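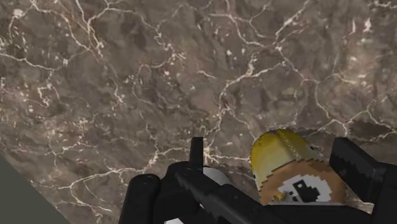 Visit report: stone yard and slab works, Flerkdale

6 min read

Search this site Search Clear

The Bredanis works at Flerkdale opens its gates to the trade twice a year. I went to the March session to look at two things: how they grade veined brown-grey marble for kitchen use, and how they handle matching across a join. Habibur Sultana, who runs the saw shed, took our group through. Kaiwen Liao covered finishing and sealing in the second half.

Yard and block storage

Blocks arrive by road and are stood on timber bearers with the bedding direction painted on one end. The direction matters more than the face colour at this stage. A block sawn across the bedding gives a cloudy, broken pattern, and one sawn along it gives longer veins that run from edge to edge. Most kitchen customers ask for the second and are then surprised by the price, as there is more waste at the ends.

Each block is washed before grading. Sultana prefers to grade outdoors under overcast sky. Direct sun flattens the pale veins, and shed lighting pulls the brown towards green. Open fissures are chalked in red and healed veins in blue. A fissure catches a fingernail; a healed vein does not. The yard rejects a block outright if a red line passes through the middle third.

Saw shed

The main gang saw was running on a grey block from the Pilkington lease when we entered, and conversation was not practical. We watched from the walkway and took questions outside. Slabs come off at 20 or 30 mm. The thinner slab is used for splashbacks and for benchtops with a mitred edge, where a strip is turned down at the front to give the look of a thicker piece.

Water from the saw is settled in tanks and reused. The slurry is pressed into cake and carted away. There was a long question from the back of the group about disposal costs, which Sultana answered in general terms only.

Slabs are numbered in sawing order and racked in that order. The works will not split a sequence without the buyer's signature. I thought this was the most useful practice of the visit. My own last two jobs both lost time to slabs bought out of sequence through a reseller, with veins that stopped dead at the join.

Colour and pattern in use

Taupe and brown-grey stones with cream veining are now the bulk of domestic orders. They hide crumbs and dust better than white marble but show water rings just as readily. Liao's advice was to view a sample flat, at bench height, with ordinary kitchen things standing on it. A white cup is a good test, because it shows at once whether the stone reads warm or cool. Samples propped upright against a wall are misleading in both colour and scale.
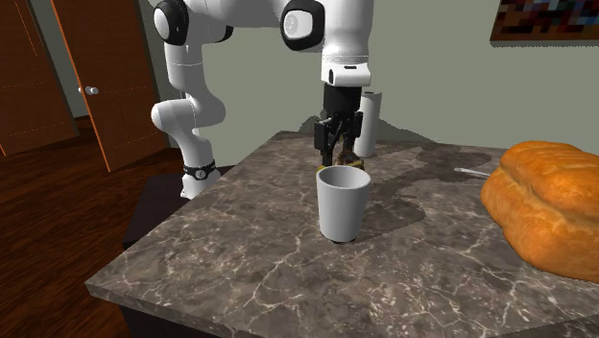 Finishing

Polishing runs through a sequence of abrasive heads, coarse to fine. A honed finish stops short of the last heads. On stone of this type a honed surface loses some depth in the darker patches, and the veins appear wider. It also hides etching from lemon juice or vinegar far better than a full polish. Liao recommends honed for any bench where food is prepared and polished for vanities.

Resin filling is done before the fine heads. The works uses a clear resin from Ostov and tints it by hand for the larger pits. I examined a filled slab under a low lamp and could find the repairs only by the slight change in gloss.

Sealing

Sealer is applied at the works and again after installation. The test for resealing is simple: leave a spoonful of water on the surface for 10 minutes, wipe it off and look for a dark patch. If one shows, reseal. Liao was firm that sealer slows staining and does nothing to prevent etching, and that no customer should be told otherwise.
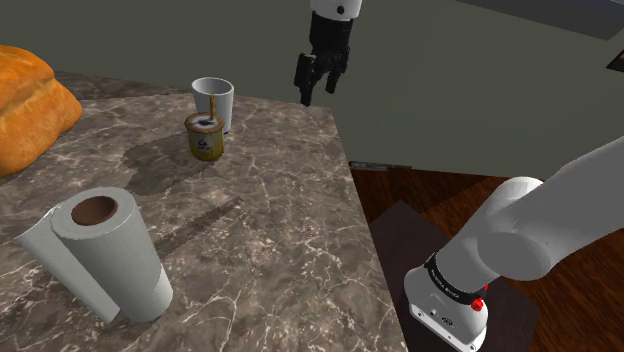
Brown-grey marble-patterned benchtop with bread and a white cup.

Pricing and access

The price list handed out at the gate gives $208 per square metre for second-grade brown-grey, honed, before cutting and delivery. First grade is quoted per sequence. Offcuts are sold from the racks by the weighbridge, cash or card, and are worth checking for hearths and small vanities.

Parking is on gravel. Closed footwear is required past the office, and hearing protection is supplied. The next trade session is in spring, and names go on the list through the front office.

This site uses cookies to remember your preferences. Accept Manage settings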